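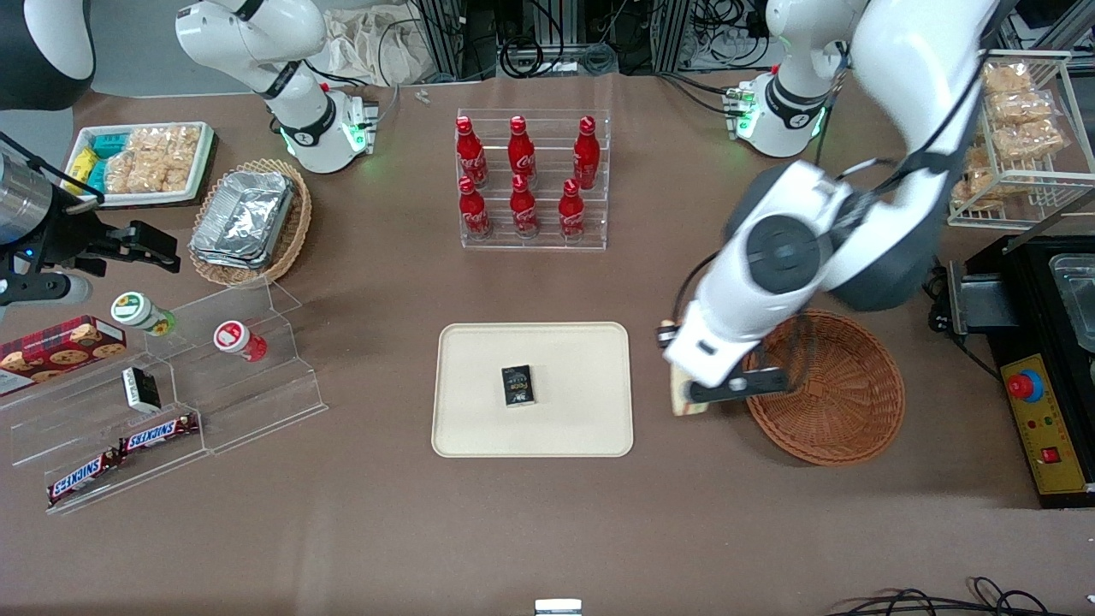
Snack table with the wicker basket still waiting to be filled.

I have a position on snack tables, and it has cost me at least one pleasant evening with my sister-in-law, so I might as well put it in writing. Stop dumping everything in one big bowl!

You know the bowl I mean. Somebody buys nine kinds of chips and crackers, rips the bags open over the sink, and pours them all into the same enormous salad bowl because it's festive. By eight at night there's a layer of pretzel dust at the bottom and everyone is digging around in it like they lost a ring. I grew up with that bowl. I've washed that bowl. I think we can do better, and I think the way to do better is dull old containers: trays, baskets, and those clear stepped racks that most people only ever see in a store.

The stepped racks are where I lose people. My friend Maritza Correa came over in April, took one look at mine and asked if I was planning to ring her up. Fair enough, it does look a bit like a checkout counter. But think about what a step does. The jars at the back are up high, the low stuff is in front, and you can read a lid without picking up three other things first. I put jars on mine, one with a green lid and one with a red lid, and a plaid cookie box, and people find what they want with a drink in one hand. Same goes for soda. Six Coke bottles standing flat on a table are a bowling game waiting for a toddler. Put three in a back row and three in front, a little lower, and every one has its own spot (and the red caps look terrific lined up like that, I'm sorry, they do).

Maritza's argument is that all this gear costs more than the snacks. She has a point there. I've bought some real junk over the years, including a two-piece acrylic thing from Puveo that cracked the first time I set a jar on it, and a tray from Plesteck that I loved until it warped. I now spend very little and wait a long time between purchases. A cream-colored tray with rounded corners will go with anything you own, and if it doesn't have snacks on it, it can hold mail.

Now, wicker. I'm a wicker person and I know it's a nuisance. Crumbs get down into the weave and they live there. You can't really scrub it, you can only whack it upside down over the trash and hope. So my rule is that nothing naked goes in wicker. Wrapped things only! Foil containers with the lids crimped on, bags of rice crackers that haven't been opened, cookies in their own packets. A woven basket with a stack of foil containers in it looks like somebody cooked, even when somebody picked up the food on the way home. A round shallow one is best for flat things, which you can stand up along the rim and flip through like records.

My neighbor Uliana Stasiv disagrees with me about empty baskets. She can't stand to see one on the table, she thinks it looks like you ran out before anyone arrived. I leave one empty on purpose until late, and I'd tell anyone to do the same. There's always something that comes in the door with a guest, and where does it go if you've used up every container? On top of the napkins, that's where. Uliana brought a box of Prikar wafers to my last get-together and guess which basket they went into. She did notice. She hasn't brought it up.

I'll give the bowl people one thing, because I've been hard on them. A big bowl is friendly. It says grab a handful, and a tray with one small black package sitting in the middle of it says maybe ask first. I've watched grown adults circle a tidy table for ten minutes because they didn't want to be the one who messed it up. My fix is to mess it up myself. I open a bag of rice crackers early, I eat a few standing there, and I leave the bag open and crooked. After that everybody relaxes and the food starts to go.

Rana, my youngest, says I should write less about snack trays and make more snacks. She's 16 and she has strong views on rice crackers, mainly that the little teal and yellow packets get eaten first and I never buy enough. I've got four more bags of the crackers in the pantry, so she'll have to live with those until I get to the store.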